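Jaunzems Workshop
Open calls

Gripper comparison: we are looking for paid participants and one bench coordinator

Posted Monday, December 28, 2020

We have a question we would love your hands for. Over the past year our group has ended up with four hand-held gripper designs, and every one of them has its fans in the building. Some people swear by the soft orange pads, some want the stiffer fingers back, and the arguments at lunch have gotten long. So we are going to test them properly, side by side, with people who have never touched any of them before (that's you, we hope!).

The study is called Dusberg, after the street where the first design was sketched. It runs for nine weeks starting in the new year, and we need 38 participants plus one person to help us run the bench.

What participants do

You hold a gripper tool in your hand, squeeze the handle, and use it to do ordinary kitchen and workshop jobs. Turn on a faucet. Pick up a sponge and put it down again. Move a jug from the floor to the counter. Take the lid off a box, put it back on. Each tool carries its own camera, so everything you do gets recorded from the tool's point of view, and afterward we use those recordings to train the controllers on our two bench arms. Then the arms try the same jobs with the same fingers, and we see which design carries over best from a person's hand to a machine.

A session lasts two and a half hours with a break in the middle. You will try two of the four grippers in one visit and the other two in a second visit, in an order drawn by lot. After each block you fill in a short form: how tired is your wrist, could you tell when you had hold of the thing, which job made you want to give up. Please be blunt on the form. The most useful comment in our pilot was "I hate the thumb," and we redesigned the thumb.

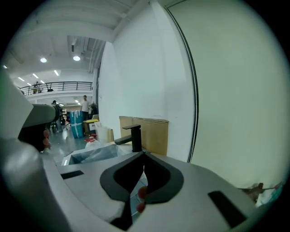 The pilot taught us a lot more than that. We logged 394 attempts across all four designs, and the faucet job split the grippers apart far more than we expected. Small, smooth handles are hard when your fingers are an inch wide and you can't feel them. Two of the designs do well if you come in from the side, and one really wants to come straight down. What we can't tell yet is how much of that is the gripper and how much is the person, since all the pilot attempts came from five of us who already had our habits. Fresh hands will sort that out.

Who can take part

Anyone 18 or older who can stand for most of a session and lift a few pounds with either hand. You don't need any technical background, and we would especially like to hear from people with small hands, people with large hands, and left-handers. The pilot group was all right-handed and we know it. Glasses are fine. If you have a wrist or shoulder injury, write to us first and we'll talk through which jobs would suit you.

If you have worked with one of our grippers before, or with the older Eltis tool they grew out of, we can't use you as a participant this time. You are very welcome to apply for the coordinator job, though.

What you get

Participants are paid $54 for each session, at the end of the session, whether or not you finish every job. Transit fare is covered on top of that. You also get to come back in May, when we show the results and let everybody have a go at running the arms with whichever gripper came out ahead. That evening is open to your family too.

About the recordings

The tool cameras have very wide lenses, so they pick up a good deal of the room as well as your hands. There is no sound. You can ask us to delete your recordings at any point until the analysis begins, and the consent form spells out who gets to see them. We'll send it to you a week ahead so that you can read it at home.

The coordinator position

This is a part-time job, 20 hours a week for the nine weeks, with a good chance of going on into the next round. You would:

greet participants and walk them through the first few minutes with each tool
reset the counter and the objects between attempts, using our layout sheets
swap fingers and pads, check that the cameras are recording, and charge the batteries
keep the attempt log (our target is 2,026 usable attempts, so a tidy log matters a great deal)
help mount each set of fingers on the arms and run the evening comparison trials

We will teach you the tools, the arms and the logging software, which is a homegrown thing named Enevo with a few rough corners. What we can't teach in a week is patience with people and a liking for doing the same thing the same way many times over. If you have run a busy front desk, a school science room or a test kitchen, that counts as experience here. Being comfortable with a hex key helps. Some evenings are required, and there is a bit of carrying.

How to apply

For a participant slot, send your name, your handedness, and the days and times that suit you. A sentence is plenty.

For the coordinator job, send a resume and a short note on a time you had to repeat a task until it came out right. It can be from work or from your own kitchen, we don't mind.

Both go to Siiri Ķēniņš, study lead, through the contact form on our calls page. Please put "Dusberg participant" or "Dusberg coordinator" in the subject line. Participant slots are filled as people write in, with a few held back for left-handers. Coordinator interviews take place at the bench, and you'll get to try the grippers while you're here.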